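# Wanted: someone to help me sort out the children's reading corner

I need a pair of hands (and ideally a good eye) for a few weeks of book sorting, shelf filling and general making-nice in the reading corner at Pirkirel.

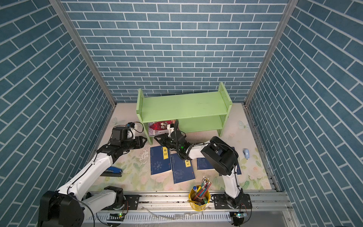 I've been running the place for six years now and it has grown far faster than my ability to keep it tidy. Pirkirel is a small lending library for under-eights, tucked in behind the bakery in Branau, and families can borrow as many picture books as they can carry. Most of them can carry rather a lot! At the last stock check we had 601 books, and since then another 136 have arrived from the nursery at Ongart when it changed premises. They're still in their boxes in my hallway. I have been climbing over them to get to the front door.

The thing I care about most is the low shelves. I'm very fond of the little two-tier ones, the light green sort with the rounded tops to the side panels, and I'd like every corner to be built around one. A child sitting on the floor can reach both boards without asking anybody, and you can get a decent row of picture books on the bottom with room above for whatever is new that week. Big bookcases look lovely but the small ones never get past the second shelf and then they start climbing.

I'm also keeping the soft look – pale flowery mats underfoot, pastels, a butterfly or two, and brick-pattern walls in that greyish blue. If you hate pastels we may not get on, but I'm open to being talked into a different cushion.

## What you'd be doing

- Unpacking the Ongart boxes and checking each book for torn pages, loose spines and crayon
- Wiping covers and mending the ones that only want a bit of tape
- Putting the books out on the low shelves by age, then by whatever order you and I can agree on (I've tried colour, I've tried author, I've tried animals versus not animals)
- Sitting in on two story mornings to see which books get pulled out and where they get left
- Tidying up afterwards, obviously
- Helping me write a short list of what we're missing. I already know it's trains

There's a bit of lifting, though the boxes are small, and a great deal of kneeling. Bring something for your knees if they're anything like mine.

## Who I'm hoping to hear from

You don't need library training. I'd be just as pleased with a retired teacher, a student, or a parent who has spent years putting the same books back on the same shelf. You should be patient with small children and reasonably fussy about straight rows. If you can read a story aloud without rushing it, even better, because I do tend to lose my voice by the second one.

Please do tell me if you've got experience mending books. I learned from a leaflet and my corners are terrible.

You'll need to be happy with the usual background check for anyone spending time around children. I'll sort out the form and pay for it.

## Hours and pay

It's 6 hours a week, split over two mornings, starting in January and running until the end of May. The fee is 600 for the whole stretch, paid in two halves, and bus fares on top if you're coming from Konum or further out. Tea, coffee and something from the bakery are included – the cheese twists go early, so I buy them when I open up.

If the dates nearly suit you but not quite, write anyway. I can shift the mornings, but the story sessions have to stay where they are or I'll have a queue of cross three-year-olds on the step.

## How to apply

Send me a note, a page at most, saying a bit about yourself and which mornings you could do. No need for a formal CV unless you have one handy. I'd also love to know which picture book you'd put at the front of the bottom shelf and why. I've had the same one there for ages and the children have stopped noticing it.

You can drop the note through the door at Pirkirel or leave it with the bakery, who are very good about passing things on. I'll be reading them as they come in and will reply to everyone, and then I'll ask a few people round for a cup of tea and a look at the shelves.

Posted November 24, 2021. Notes by the middle of December, please.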